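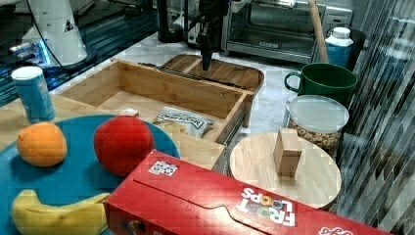 Soft fruit on the blue plate, cereal box lying down, snacks in their own tray.

The woman who runs the kitchen side of Arkora would like it known that she does own real fruit. It lives in the fridge, where it goes brown in private. The fruit on the counter is toy fruit, and it has outlasted three diets.

"People reach for the banana," she says. "Grown adults. I let them get quite far."

Arkora is a small outfit that sorts out other people's kitchens, and I had come to ask how a professional organizes her counter. The short answer is that she lays the Froot Loops flat and moves on with her day. The longer answer took 21 minutes and began with the open bamboo box.

"A box with no lid is the only kind anyone uses," she says. "Put a lid on it and you've made a shelf. Things go on top and the chips inside are never heard from again."

She is fond of trays generally, and of round boards, square boards and anything else with an edge. Her theory is that clutter on a tray is a colour scheme, while the same clutter on bare marble is a cry for help. I asked if there was research behind this. There was a look.
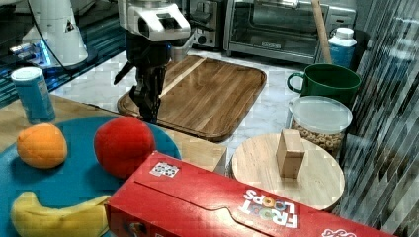 The cutting board is another matter. She is strict about cutting boards. They stay out, they lie flat, and mail does not go on them.

"I did a job on Uter Street in February where the board had 59 takeout menus on it," she says. "They told me they cooked every night. I believed them, in a way -- they certainly read about food every night."

What about decanting? She winces. A clear canister for the cereal is fine, she allows, provided you accept that you'll own the box as well until you finish it.

"The canister never holds the whole box. It's a law of nature. So now you have your favourite cereal in two places and you feel organized in one of them."

The toaster and the toaster oven both stay, too. She has been asked to choose and has declined. A client in Suroten once had 4 ways of making toast, and she talked them down to two, which she still calls her best work.

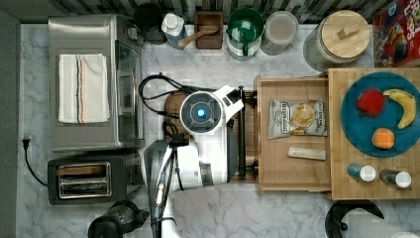
On the back row

"Tall things go to the wall," she says. "After that I stop having opinions."

She has several more opinions. Wooden spoons should stand where a hand can find them. A pitcher belongs out if you like its handle. A tea towel may rest on top of the toaster oven only while the oven is off, and she checks the dial twice before she'll leave one there.

I asked what she would change if she were her own client. She thought about it for some time -- long enough to straighten a jar.

"I'd charge more," she says.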